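How to Book a Shared Desk at the Srithong Building

Shared desks on the second floor can be booked by any staff member with a building badge. Bookings open 20 days ahead and run in half-day blocks. You need to be on the office network or signed in from home.
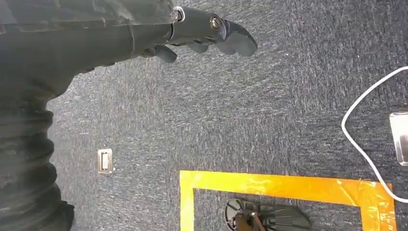

Workplace Services, Srithong Building

Before you start, check that your badge number is in your staff profile. If the field is blank, call extension 554 and ask for it to be added. The booking page will not load without it.

1. Open Flanon and choose Desks from the left menu.
2. Pick the date, then Morning or Afternoon. For a full day, select both.
3. Click a green desk on the floor map. Gray desks are taken.
4. Enter your cost code and press Confirm.

A confirmation email arrives within a few minutes. Keep it until the day is over.

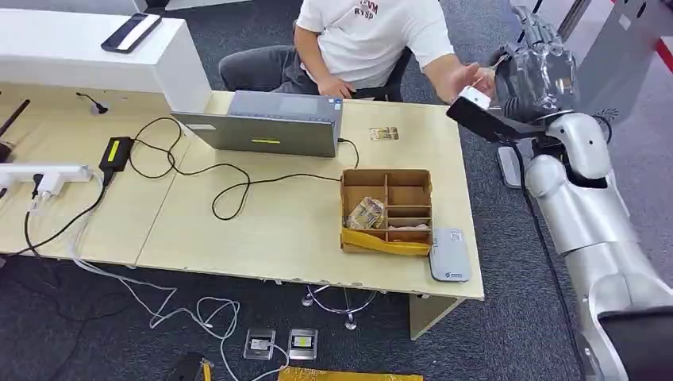
Seated at one of the long desks.

When you get to the building, check in at the screen by the elevators. A desk that has not been claimed 2 hours into the block goes back on the map, and anyone can take it.

To cancel, open My Bookings and press Release. If you miss three check-ins in a month, your account drops to same-day booking only. Minoru Yoshida handles requests to have that lifted.

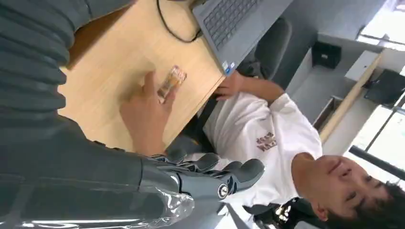
Team bookings work differently. For more than three desks together, send the date and the names to Osvaldo Bragança at least a week ahead. He will block the desks and send each person a separate confirmation. Desks booked this way still need a check-in from every person on the list.

Last updated Sep 21, 2024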